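search this site Search

Progress report to the Maddocks Fund
Project: Sorting and refitting the Calteo teaching store
Period: May to December
Prepared by Terence Dobson, project coordinator, Skolik Learning Workshop
December 31, 2019

1. Where we are now

In May we received the first part of your grant and began the work on the store room behind the Calteo classroom. At that time the room had not been sorted for 13 years. The shelves were full, many things had no label, and the teachers were buying new supplies when the same supplies were already in the building.

At the end of the year the first two stages of the plan are finished. The third stage, which is the cleaning and relabeling of the containers, is started but it is behind the schedule. I explain the reasons in section 4.

2. Work completed

All the shelves on the long wall were emptied, washed and put back in a new order. Paper goods are now on the low shelves, where the younger pupils can reach them. Glass and sharp tools went to the locked cabinet, and the key is kept at the front desk.

We made a written inventory of 107 items. Each line gives the name of the item, its place and its condition. A printed copy hangs inside the door, and the teachers correct it with a pencil when they move something. I type the corrections on the last working day of each month.

The broken trolley was repaired by Londia, the same company that supplied the new shelf brackets. The work was good but it was delivered two weeks late – this did not disturb the other tasks.

3. Money

From the first payment we have spent 600 dollars on brackets, labels, cleaning materials and the repair of the trolley. The receipts are attached to the paper copy of this report. We did not use the reserve, and we ask to carry it to the next period.

We did not buy new baskets. In the application we had planned this purchase, but when the shelves were emptied we found enough baskets for the small goods. Most of them are strong and only need washing. With your agreement, we would like to use this part of the money for lids and for a second drying rack.

4. Difficulties

The washing takes more time than I calculated. The sink in the classroom is small, and it is free only after the lessons. Old marks on plastic do not come off with the first wash, and for some baskets we must repeat the work with a brush and soda.

The second difficulty is the small clear tubes with colored caps. They were spread over many boxes. We decided to collect them in baskets on the work table first, and to choose their permanent place later. The color of the cap does not yet have a fixed meaning, and the teachers have different opinions about it. A meeting is planned for the first week of the new term.

5. Condition of the baskets

Two of the white baskets still waiting for the thorough cleaning are seen below. The stains are on the inner walls of both. The handles are cut through the plastic, so the baskets can be lifted from the shelf without a tray.

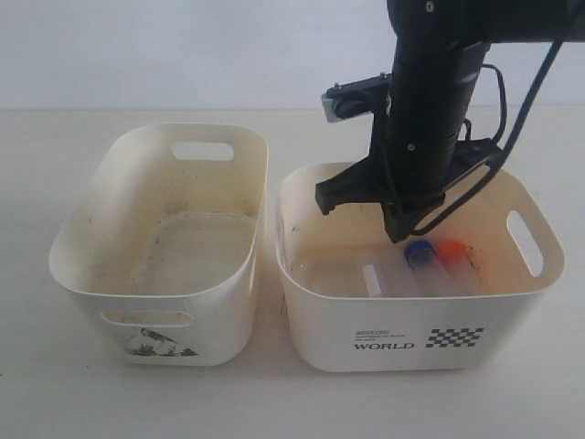

Baskets on the work table. Tubes with blue and orange-red caps in the right one.

The old printing on the outside will stay, as it does no harm. Our own labels will be placed on the short side, in black letters, with the shelf number.

6. Next steps

– Finish the washing of the baskets.
– Agree on the meaning of the cap colors and write it on the inventory.
– Fit lids to 6 baskets as a trial, if the change in the budget is accepted.
– Train the new classroom assistant to keep the list.

I would be grateful for your answer about the lids and the rack before we order. The next report will be sent at the end of May.

Contact | © Skolik Learning Workshop | Back to top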